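*Part 3 of the Zolel home humidifier guide. If you haven't filled the tank yet, please go back to Part 2 first and come join us again after.*

## Setting the humidity level

Now that the tank is full and the lid is clicked down, you get to do the pleasant part, which is deciding how your room ought to feel. Most folks who write to us have dry skin, a creaky piano, or a houseplant that has seen better days, and the steps are the same for all three.

1. Set the Zolel on a level surface at least 7 inches from the wall. A shelf is fine, and so is a sturdy nightstand, as long as the cord isn't stretched.
2. Plug the cord straight into the wall outlet. Please don't use an extension cord.
3. Press the round button once. The light ring glows white and the fan starts up quietly.
4. Turn the dial until the display shows the level you'd like. We suggest starting at 40 percent and living with it for a day or two before you change anything.
5. Close the door to the room, if it has one, and leave the unit alone for 60 minutes.

**Note:** The number on the display will wander a little during that first hour. This is normal, and turning the dial up and down to chase it only makes the wait longer.

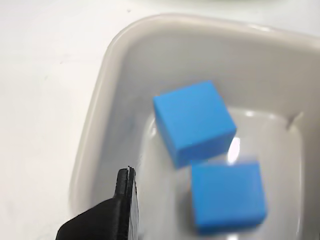

If the room is large or opens onto a hallway, the first hour may not be enough. Give it the whole evening. Jeanie Rutherford, who answers our mail at Sorkden, keeps hers in an old farmhouse kitchen with three doorways, and she likes to switch it on after lunch so the room is comfortable by supper.

### Choosing a fan speed

There are three speeds, and you step through them by holding the round button down for a couple of seconds — you'll hear a soft click each time it changes.

- **Low** suits bedrooms and nurseries up to 150 square feet.
- **Medium** suits most living rooms up to 400 square feet.
- **High** is for catching up after the windows have been open. Switch back to Medium once the display reaches your setting.

**Caution:** Don't drape anything over the top vent, even a light cloth. The mist has to go somewhere, and it will find the electronics if you don't leave it a better path. 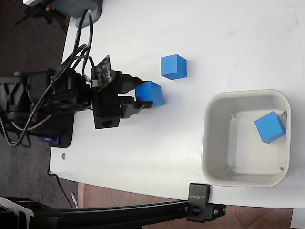
*Photo: Alistair Baxter / Sorkden*

### Night mode

6. Hold the dial in until the light ring goes dark. The fan drops to Low and the display turns off.
7. To wake it up again, press the dial once.

Night mode remembers your humidity level, so there's no need to set it again at bedtime. If the power goes out, though, it forgets, and you'll have to go back to step 3. We're sorry about that one, and we do hear about it every winter!

**If your windows fog up,** the level is too high for the weather outside. Turn the dial down by 5 percent, wait until the next morning, and look again. In very cold spells you may end up as low as 30 percent, and that's perfectly all right.
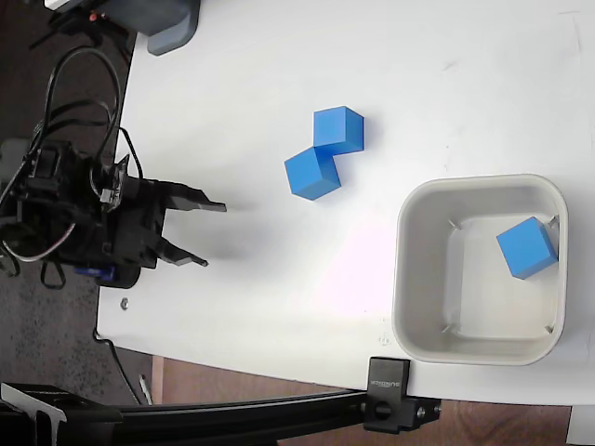
### When the filter light comes on

The amber light appears after 1,094 hours of running time. You can keep using the unit for another week while you wait for a new filter, but please don't rinse the old one and put it back. Replacement filters come in two sizes, Rultness (short) and Paterson (tall), and the name of yours is printed inside the lid.

After fitting the new filter, hold the round button and the dial together until the amber light goes out. Cleaning the tank is covered in Part 4.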